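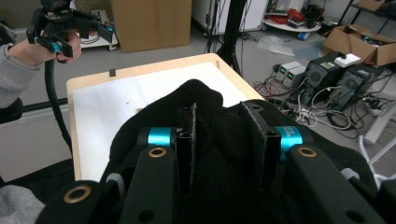 **Black dyeing** is the craft of turning yarn or cloth black and getting it to stay that way, and it's the part of textile history I could talk about all night. Black sounds like the easy one (just pile on more dye!), but for most of history it was one of the hardest colors to get right. A poor black gives itself away in daylight, going brown or green or a sad sort of plum. You see it best against something pale: black cloth bunched up on a light wooden table, with a fold standing up in a peak, will show you any odd tint a lot sooner than the same cloth hanging in a closet.

## Early blacks

The oldest recipes I know of lean on tannin and iron. Tannin comes from bark, oak galls, sumac, walnut hulls, all sorts of things. Soak the cloth in that, move it to a bath with iron in it, and the two join up into something very dark. The trouble is that iron is rough on fiber. Museum people will tell you about old tapestries where the dark brown outlines have crumbled away and left the other colors sitting there quite happily.

The better and much pricier way was to dye the cloth a deep blue first, with woad or indigo, then go over it with madder and sometimes a yellow such as weld. I've tried this at home. It took me 3 weekends and I'd call the result "very dark navy," but I was thrilled with it.

## Logwood

Logwood changed things. It's the heartwood of a tree from Mexico and Central America, and the Spanish were shipping it to Europe in the 1500s. England banned it for a good stretch of that century and the next, on the grounds that the color faded. The ban came off in the 1660s, and with better mordants logwood became the standard black for wool and silk.

My own soft spot is for Kodside, the mill where my friend Ching-wen Fung looks after the pattern books. One of them has more than 400 swatches, and 46 of those are logwood blacks, all labeled in brown ink by a dyer named Dalgleish who could not spell "chrome." Two pages are stuck together and Ching-wen won't let me near them with a knife.

## Factory blacks

Aniline black arrived in the 1860s and was made right on the cotton itself, by oxidizing it in the fiber. It was wonderfully fast, though it could weaken the cloth if the dyer got careless. Sulfur black came along toward the end of the century. It was cheap and good on cotton, and it's still used in huge amounts for work clothes and black denim.
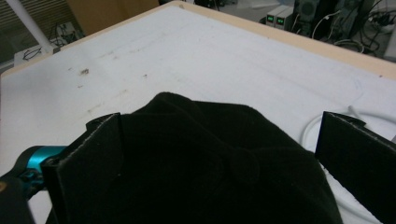

*Matte black fabric with a soft surface. Only the creases pick up a little gray.*

## Why some blacks look deeper

Dye is half of it. The surface does the rest. Satin bounces light back at you, so it looks shiny and a bit gray at certain angles. Velvet's pile traps light between the fibers, and the very same dye looks far darker there. Tsung-han Kan once dyed satin and velvet in one pot for me, at 40 grams apiece, and I would have sworn they came from different batches.

## See also

- Oak gall
- Mordant
- Mourning dress
- Indigo vat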